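Comparing two hand-held grippers this week, the Otamgate one and the Ngata one. I will write the notes as a thread, maybe they are useful for somebody who must choose.

1/ Both have parallel jaws and a trigger, and both are tracked by a marker cube. The software is the same for both, a small logger from the Jatau project. So the difference should come only from the hardware and from my hands.

2/ The Otamgate is lighter in the front. After one hour my wrist is still fine. The Ngata has the stronger spring, and I feel it in the thumb already after 77 grasps. I stopped there and made a tea.

3/ Phone handsets are my favorite test. The shape is curved, the surface is smooth, and the handset wants to turn when you hold it away from its center. Soft finger pads help very much.

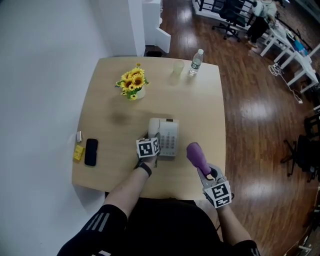
How do you know the marker cube is tracked well enough for a comparison?
I put the gripper in a fixed holder, record 6 short clips, and look at how much the position jumps. If it jumps more than 2 mm, I calibrate again before I do any grasps.

4/ One more thing about cubes: keep your thumb away from them. When I turn the gripper strongly, my thumb goes over one face and the logger loses the pose for a moment. It comes back, but the path has a small hole in it.

5/ Numbers until now: 1102 grasps in the log, both grippers together. The Ngata drops fewer heavy things. The Otamgate is better with thin edges, I think its fingertips close more evenly. I did not measure this part, it is only my feeling.

6/ The trigger of the Ngata has a dead zone at the start. You pull and nothing moves, then it closes quickly. For soft objects this is not nice – I squeezed a paper cup flat two times.

7/ Somebody from Tronthorpe asked me if they can mix data from both. My opinion: yes, but write the gripper type in every file. We did not do it in October and I lost an evening sorting the clips by hand.

8/ Next I will change the finger pads on the Otamgate to a softer rubber and repeat the handset test with the same logger settings. Results will go under this post.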